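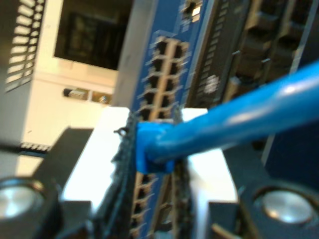
A blue network cable plugged into a switch.

Warkdale clinic network brings in online sign-ups for addiction treatment, and I went to see how it's going

If you've ever tried to get somebody into treatment around here, you know the drill. You call a number, you get a recording, you leave a message, and then you wait by the phone for a couple of days hoping they call back before your person changes their mind. I've made that call for a member of my own family, twice, so I'll admit up front that I'm not a neutral party on this one.

Starting in September, the three public clinics in Warkdale will let people book a first appointment online, at any hour, without talking to anyone. The service is called Jedus. It works on a phone, it works on the computers at the library, and you don't need insurance information to get through the first screen (I checked, because that was always the part where I got stuck). You put in a first name, a way to reach you, and whether you need help today or can hold on a little while. Then it shows you the open slots, and you pick one.

That's pretty much the whole thing! It doesn't sound like much, I know. People book haircuts this way. But treatment has been stuck in the era of the clipboard for as long as I've lived here, and a lot of folks have fallen through the gap between asking for help and getting in the door.

The clinics ran a small trial over the spring at the Willems Street location, and they shared the results at an open meeting last month. During the trial, 475 people booked a first visit through the site. The busiest stretch was between eleven at night and three in the morning, when the old phone line went straight to voicemail. I sat there in my folding chair and thought about how many nights I'd been up at that exact time, scrolling through search results that were mostly ads for places two states away.

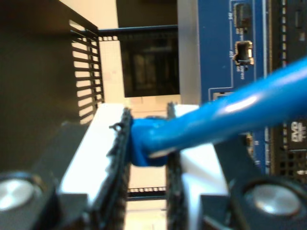 Those ads came up a lot at the meeting, by the way. One woman got up during the comment period and told us she'd clicked on what she thought was a local hotline and ended up on the phone with a sales rep who wouldn't tell her where he was located. Several heads nodded. The clinics say part of the reason for building their own page was to give people one plain address to go to, with a local building at the other end of it.

Now for the money, which is where things got a little heated. The county is putting in $3000 a month to keep the site going for the first year, and the clinics are covering the staff time themselves. A couple of people wanted to know why that money wasn't going to beds. It's a fair question. Warkdale has 20 residential beds, they're full most of the time, and a nicer way of signing up doesn't create a new one. The answer from the front table was that most people who come in start with outpatient care and never need a bed, and that the bed money comes out of a different pot anyway. I can't say everyone went home happy with that. The man next to me muttered through most of it.

Privacy was the other big one. I worry about it too – it's a small town, and everybody's cousin works somewhere with a login. The booking system was built by a company called Tamuvex, and the clinics say the company can't see names or contact details, only how many slots are open and how many are taken. Text reminders don't mention treatment at all. Mine (I signed up for a test account) just said "You have an appointment tomorrow at 2:15" and gave a number to call. You can turn the texts off, too, which I'd recommend if you share a phone with somebody.

There are things it won't do. You can't get a prescription through it, and you can't message a counselor. If you check the box saying you're in danger right now, it takes you out of the booking page and puts the emergency numbers up in big type. You can book for another person only if they're under eighteen and you're the parent or guardian, so if you're hoping to sign up your grown son while he's asleep on the couch, sorry, no. I asked about that one specifically and got a very kind no.

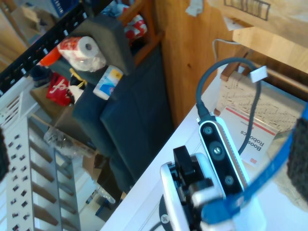 I also asked what happens to people who don't have a smartphone or just don't like doing this sort of thing on a screen. The phone line is staying. It'll be answered by a real person from eight to six, and the voicemail message is being changed so it gives the web address first. Walk-ins are still welcome at Willems Street in the mornings, and the front desk there can book you into any of the three clinics from their end. They're printing 2000 wallet cards with the address and the phone number on them, and those should be at pharmacies, the bus station and the food pantry by the time the site opens. I grabbed a few from the proof stack and one's already on my fridge.

What I'd like to see next is some honest reporting on who shows up. Booking is one thing. Walking through the door with your stomach in knots is another, and the trial numbers we were given didn't break that out. When I asked, I was told the no-show figures are still being put together and will be posted with the rest once the service has been running for a few months. I wrote that down and I'm going to hold them to it.

I tried the whole process from my kitchen table, start to finish, and it took me less time than making toast. The buttons are big, the wording is friendly without being cutesy, and there's a Spanish version that a neighbor of mine read through and said was fine except for one clunky sentence on the second page. She's sent in a correction. The only thing that tripped me up was the back button, which dumped me all the way to the beginning and made me type everything again. I passed that along too, and was told it's on the list to fix before opening.

There's one more open meeting before the launch, at seven in the evening in the upstairs room at the Warkdale library. Comments can be dropped off in writing at any of the three clinics if you'd rather not stand up and talk, and you don't have to put your name on them.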